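Course handout, Robot Handling in Simulation
Unit 3: Conventions for wrist-camera trials
Instructor: Clementina Correia. Lab sections: Bernardo Antunes, Benedicta Ansah

3.1 Scope

These notes give the rules used in this course for setting up, recording and reporting simulated grasp trials seen from a camera mounted at the gripper. They apply to the lab sections and to the June project. They do not replace the safety rules for the physical arms in the Felgate room, which are in Unit 1 and which you have signed.

Terms. A "trial" is one attempt, from reset to the end of recording. A "run" is a set of trials with the same settings file. An "asset" is any model loaded into the world. The "hand" is the gripper body plus its two fingers.

3.2 Before the first trial

Every run begins with an open-hand check. Command the fingers open, wait for the joint readings to settle, and save one view from the wrist camera. In that view both fingertips must be inside the image and the space between them must be clear. Save it in the run folder next to the settings file. 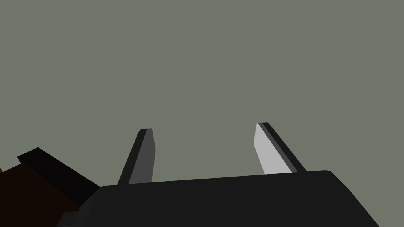 If the check fails, do not correct it by moving the camera. The camera pose is fixed for the whole course and is stored with the hand model. A failed check nearly always means that the hand file and the camera file come from different releases. Reload both and repeat.

A plain background is acceptable for the check and preferred for it. Do not add textures or extra lamps to make the view look better. Shading differences between the two fingers are normal under a fixed light direction and are not a reason to reject the view.

The reference view supplied with the Tronow starter files is for comparison by eye only. Pixel comparison against it is not required and usually fails on machines with a different graphics driver.

3.3 Settings that must be written down

Record these in the settings file, in this order:

Physics step, in milliseconds
Friction model and values for finger and object
Object mass and where the value came from
Maximum closing force
Camera image size and rate
Random seed
Asset list with scale and orientation

Leave no field blank. If a value was left at the default, write the number and add "default". Defaults change between releases, and the word alone cannot be interpreted later.

The seed is set once per run. Setting it again at each trial produces a run of identical trials, and a run of identical trials is counted as one.

3.4 Assets

Check orientation and scale before an asset is used. Mirrored geometry is the most common import fault in student work. It follows from a negative scale on one axis, or from a change between left-handed and right-handed coordinates. On a plain block it cannot be seen. On anything with lettering or numerals it can be seen at once, so at least one marked object must be included in every asset set.

A mirrored view has two possible sources, the asset and the camera image. To separate them, load the asymmetric test block from the Agudelo set beside the object. If both read backward, the image is flipped at export. If only the object reads backward, the model is at fault. Write down which case applies before making any repair. Students who repair first often end up with two flips that cancel in one view and disagree with the contact data.

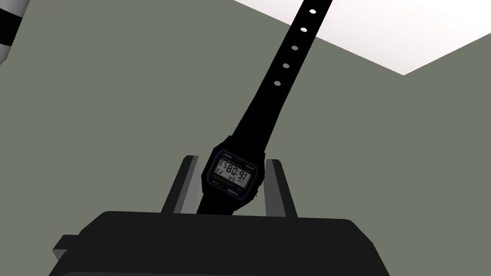

Handout p. 3

Check small objects with flexible parts separately. A watch is a typical case: the case is rigid and the strap is not, though many models treat the strap as one stiff piece. State in the asset list which treatment was used. A stiff strap changes how the object hangs, and results from a stiff model must not be reported as results for a flexible one.

3.5 Grasp criteria

Success is decided from simulator state. The camera view is supporting evidence. An image with an object between the fingers shows its position at one instant and gives no information about slip.

For this course, a grasp counts as held when all of the following are true:

(a) both fingers report contact with the object;
(b) no other body in the world touches the object;
(c) conditions (a) and (b) last for 600 consecutive physics steps after the lift ends;
(d) closing force stays under the recorded maximum.

A grasp near one end of a long object is allowed. Note the grasp location in the log, measured from the object's center of mass. Do not move the result into a separate category after the fact because the object hangs at an angle.

3.6 Run size

Lab exercise: 600 trials
Project, single object: 1,000 trials
Project, mixed asset set: 3,000 trials

Decide the size before the run and do not extend it after looking at the rate. If a run stops early, report the number completed and the cause. Trials that end in a solver error are listed separately and stay in the total.

3.7 Reporting

The written report gives the number of trials, the number held, the number of solver errors and the settings file. Include one open-hand view and at least one view with an object. Captions state the trial number and the simulation step. Do not crop, brighten or mirror an image to make text legible. If the picture reads backward, print it backward and give the finding from 3.4 in the caption.

The word "robot" in a report title must be preceded by "simulated" when no physical trial was made.

3.8 Reading and hand-in

Read Bastien Picard's lab memo on contact settling before the next section, and Lingyun Lü's notes on solver steps if your run shows objects creeping through the fingers. Both are in the Sunstead folder. Exercise 3 is handed in as one archive per pair, with the settings file at the top level. Archives without a settings file are returned unmarked.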